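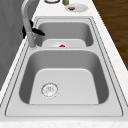
Caoimhe Mac an tSaoi reckons I should just pay the water bill and stop posting about it. Caoimhe lives in Haldane, where the bills are apparently normal.

So. Thread. Last quarter's bill was $280. This quarter's is $1135. I live by myself and own one fern.

Rang the council on Monday. Was told I might have "a change in household habits". I have showered at the same time every morning since I moved to Clurach. The fern can vouch for me.

Second call, 13 minutes on hold. They play a pan flute version of something I used to like.

The new bloke was lovely and told me how to do a leak test. Everything off, read the meter, go to bed, read it again in the morning. Meter lives under a concrete lid under a spider.

Did the test. Did not move. Not one digit. Went back out in my dressing gown to check I was reading the right meter – reader, I was not. That was next door's.

Did it again with mine. Also did not move. So no leak, which was a bit of a letdown after all that.

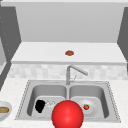
Kitchen sink, double bowl. 

Third call. Turns out February's reading was "estimated". Estimated from what? A dairy farm?

They're sending someone out to read it properly, sometime between 8 and 4. I've asked if they could estimate it a bit closer than that.

Caoimhe has now had her own bill. She's gone very quiet in the replies.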